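FOR IMMEDIATE RELEASE

Kadlec Revises Ditgate Records Software to Shorten Paper Intake for Small Offices

PLOSTSTEAD, Thu 25 January -- Kadlec, a supplier of records management software to clinics, law offices and local agencies, today released a revised version of Ditgate, its document intake and retention package. The new version changes how paper files are prepared, indexed and assigned a disposal date. It is available now to all customers with a current support contract.

Ditgate is used by offices that still receive a large share of their records on paper and are required to keep them for a fixed term. In the previous version, each file had to be assigned to a retention class by hand before it could be indexed. The revised version lets an operator index a file first and assign the class later, in a batch of up to 100 files. Files without a class are held in a separate queue and cannot be marked for disposal.

"The old order of steps made sense on a diagram, but it did not match the way a front office works," said Laurinda Veloso, product manager for Ditgate at Kadlec. "Mail comes in, it gets opened, and it needs a number right away. The decision on how long to keep it is often made by another person on another day."
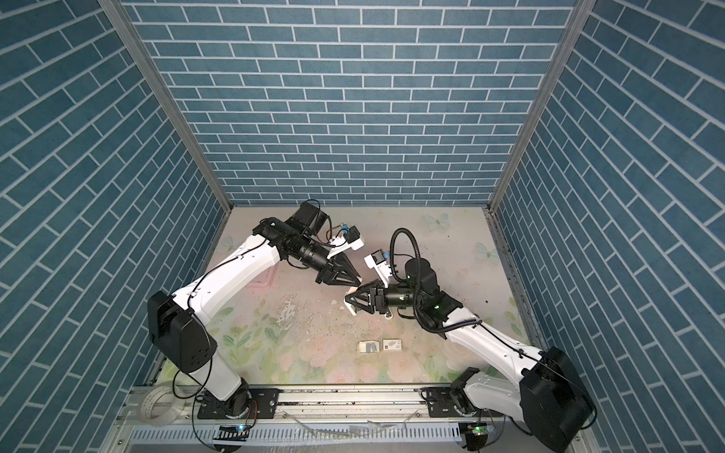
The batch screen shows the title, date received and originating department of each file. Classes can be applied from a list or typed as a code. Changes are written to the audit log with the name of the operator and the prior value. The log can be exported as plain text or as a spreadsheet and cannot be edited from within the program.

Retention schedules have also been reworked. An office may now keep two schedules active at the same time, which allows a new schedule to be phased in while older files remain under the terms in force when they were received. Each schedule can hold up to 40 classes. Where a file falls under both schedules, Ditgate applies the longer term and places a note on the record.

Legal holds are handled separately. A hold placed on a file overrides its disposal date until the hold is lifted by a user with supervisor rights. Lifting a hold does not trigger disposal. The file returns to its class, and the disposal date is calculated again from the date received.

The release includes a new preparation guide covering sorting, fastener removal, page repair and reassembly. It advises offices to clear staples before scanning and to refasten originals only after the page count has been checked against the index. Files that will be kept for the long term should be placed in folders without metal fasteners.

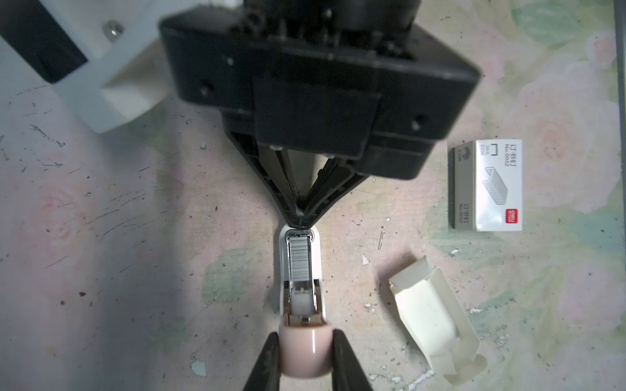 Small white stapler on a work surface.

The guide also sets out a standard cover sheet. The sheet carries the file number, the page count and the initials of the operator who prepared the file, and it stays with the originals in storage. Offices that already use their own cover sheet may continue to do so, provided the file number appears in the upper right corner. The scanner module reads the number from that position only.

Ditgate was tested before release at Vunel, a property title office that handles deeds, surveys and closing files. The trial began in November and covered incoming mail as well as a backlog of older closing files held in off-site storage. Vunel staff used the batch screen throughout and reported faults to Kadlec through the regular support line.

"We kept our own numbering and our own shelves," said Osvaldo Mendonça, records supervisor at Vunel. "The part that took some getting used to was the queue. People wanted to clear it every afternoon -- it works better if you leave it for the person who knows the schedule."
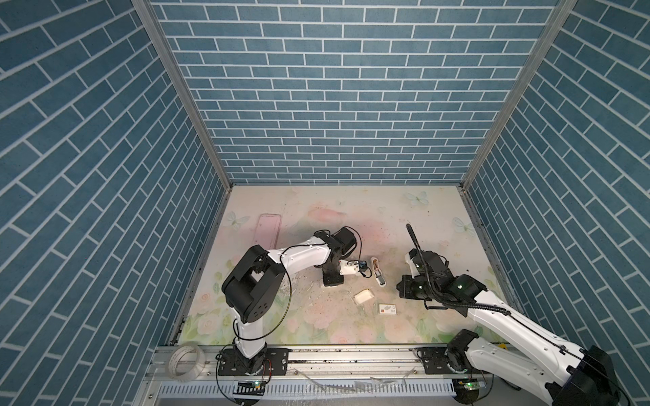
As a result of the trial, Kadlec added a filter that sorts the queue by department, and changed the default view so that the oldest files appear first. A request for color coding of retention classes was reviewed and will be considered for a later version.

Existing records do not need to be converted. During installation the program makes a copy of the index, checks it for duplicate file numbers and lists any it finds. Installation stops until the duplicates are resolved. Kadlec recommends that offices run the duplicate report in their present version before they schedule the upgrade.

Support for the previous version will continue for 18 months from the date of this release. During that period it will receive corrections for faults that affect stored records, but no new functions. Customers without a current support contract may buy the revised version separately.

The preparation guide is supplied with the software and may be copied for use within a customer's own offices.

About Kadlec
Kadlec develops and supports records management software for small and mid-sized offices. Its head office is in Ploststead.

Press contact: Kadlec Press Office, Ploststead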